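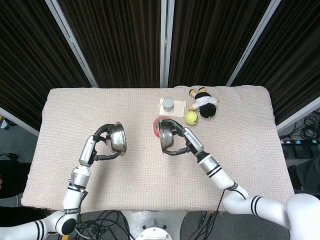
I have come to believe that a household can be judged by its steel bowls. Good china tells you what people were given when they got married. Steel bowls tell you how they live.

We own five, nesting, bought from Jardine when it was still a hardware store and sold things by the pound. They have held pancake batter, a sick child's head cold, 28 deviled eggs, the screws from a crib, and on one occasion the car keys, which we looked for in every other room first. They don't chip. They can't be put away quietly. A stainless bowl set down on bare wood at six in the morning announces itself to the whole upstairs, and so I am also going to speak up for the tablecloth.

I mean the thick kind, the knitted or waffle-weave kind, in some shade between oatmeal and Band-Aid. My friend Davina Buchanan calls this color "surrender." She keeps a bare oak table and a drawer full of coasters, and she follows her guests around with them like a process server. I have put a bowl down at Davina's exactly once without being spoken to.

A padded cloth asks nothing of anyone. You can drop a bowl on it. You can leave things on it, too, and this is where I lose the tidy people. Kirsty Menzies, who writes the home column I read mainly to disagree with, holds that a table should be cleared to the surface every night. She would take the tape back to the tape drawer. She would have views on a tennis ball.

I say a table with a tennis ball on it is a table in use. Somebody will want the ball. Somebody will certainly want the tape, and they will look for it on the table, because that's where it was last time. Kirsty recommends a tray to "corral the essentials," and I own one, and it has been a great success in that there is now a tray on the table as well.

What I won't defend is the lidded canister. Every house has one and it always contains two rubber bands and a key to nothing. Ours has moved with us twice. I opened it in January, had a look, and put the lid back on.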